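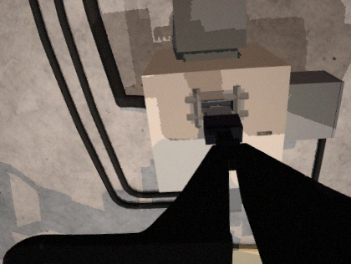
A beige box, up close.

Small war museums are getting the war wrong. Not the facts. The weight. I spent two hours at the Fevley collection in September and came out knowing the caliber of everything and the name of almost no one. Case after case of helmets, belt buckles, shell casings polished like silverware. One diary, shut.

Brenda Leiva, who catalogs for Olivares, told me visitors want hardware. Maybe. They also stand longest at the letters -- I watched them do it. Roughly 50 letters in the Fevley basement, she says, and six on display. Six! From a coast where 1,000 men sat out the winter waiting on ships that never came.

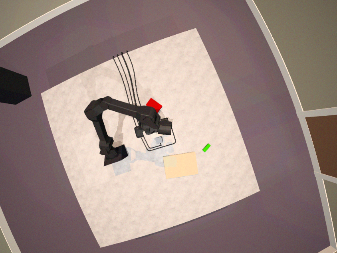 Curators love a centerpiece. A gun, a propeller, a mine with the horns still on. Give it the middle of the room, light it, let people walk around. It's the same layout as that black arm on its pale mat, purple floor on every side, and your eye goes right where it's told. Fine for machinery. But a cook's ration book can't compete with that, so it ends up by the restrooms where noone reads it.

Constanza Benítez wants the Janeck bequest split up and lent out to schools. I was against it last year. Im not now. Objects in a locked case teach kids that war is equipment. Open the diary. Turn a page every week. Costs nothing, and the buckles can wait in a drawer for a while.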